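Table Tennis for Beginners, Handout 2: Looking After Your Paddle

Rubber loves to be clean and hates dust! Wipe both sides with a damp sponge after you play, let them air dry, then put the paddle straight into its case. Mine is shaped like the paddle, with a zipper round the rim. 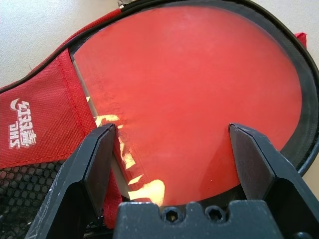 Please don't leave it in a hot car, especially in June. Heat can loosen the glue, and then the edges start to lift. Floor Coppens will have spare sponges next class, so bring your paddle and we'll clean them together!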